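Kids > Big Questions > On the Road

Why Do I Get Carsick?

January 2020
by Märta Lie

Last winter I rode 225 miles from Stultham to Groretberg in the back seat with a really, really good book. By page 80 I felt awful! My mouth was watery, my forehead was sweaty, and I never wanted to see a cheese sandwich again. Has that ever happened to you? Then come and meet the parts of your body that were having an argument.

Your ears know you're moving

You already know your ears are for hearing, but they have a second job, and it's a great one. Deep inside each ear, past the eardrum, are three tiny curved tubes filled with liquid. When you turn your head, the liquid gets left behind a little, just like the water in a glass when you spin the glass. Tiny hairs feel the liquid push on them and send a message to your brain: "We're turning!" Close by are two little pouches that notice speeding up, slowing down and tipping over.

So when the car goes around a bend, your ears tell your brain all about it.

Your eyes aren't so sure

Now think about what your eyes are doing. If you're reading, they're looking at a page, and the page is sitting nice and still in your lap. "We're not moving," say your eyes. "We're definitely moving!" say your ears. Your brain gets both messages at once and can't make them match. Most scientists think this mix-up is what makes you feel sick (although they're still working out why it goes straight to your tummy, of all places).

Kids get carsick more than grown-ups do, and lots of people grow out of it. Babies hardly ever get it at all!

What can you do about it?

Put the book or the tablet away and look out at something far off – a hill or a water tower is perfect. Now your eyes can see that you're moving too. Ask for some fresh air. Eat a small snack before the trip and skip the giant greasy lunch. Music and story recordings are great, and so is sleeping. And if you start to feel funny, say so early, so the driver can find a safe place to stop.

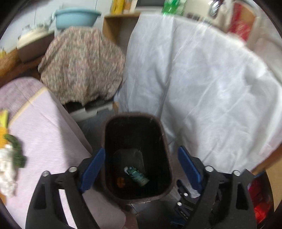 Try this at home

Sit on a chair that spins and close your eyes. Ask a grown-up to turn you slowly and steadily for a little while, then stop you gently. Keep your eyes shut! Which way does it feel like you're going now? Lots of people feel as if they're turning backward. The liquid in those little tubes is still sloshing along after the rest of you has stopped.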